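# Trunusik hand gripper, after one month in the workshop

I repair bags and small leather goods in Ridport, and in October I bought the Trunusik hand gripper. It cost 620 with the case. You hold it yourself and squeeze, so it is not a robot, but the fingers are the same type that goes on the Anov arm. My idea was simple: if I cannot do a chore with these two fingers, a machine will not do it for me either.

Big, stiff things went well. I moved boxes, folded a towel (badly) and put 18 spools back on their pegs without dropping one. The joints run smoothly, and the ridged surface inside the finger holds plastic firmly.

Then I tried hooks and clasps, the work which eats my evenings. I wanted to know if the tool can take a small red hook by its end while a metal clasp is threaded through the loop.
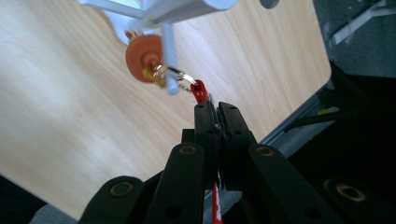 Holding was never the difficulty. A clasp wants to be turned a little, pushed, and felt with the thumb, and with two fingers I feel almost nothing. The thing swings, I follow it, it swings again. By hand I need a few seconds for one clasp. With the gripper my best attempt was over a minute, and my wrist was tired after it.

My colleague Roxana Guzmán was faster than me — she has more patience — but she also went back to her own hands for the straps.

So can a machine do our chores yet? Carrying and sorting, I believe yes, if somebody sets out the things nicely. Fastening, no. I would not pay for the full arm this year.

I give it three stars from five. The grip is good and the pivots have no play, but the handle is too thick for a small hand, and the manual is translated worse than my English. Ríos, the shop where I bought it, answered my questions the same afternoon.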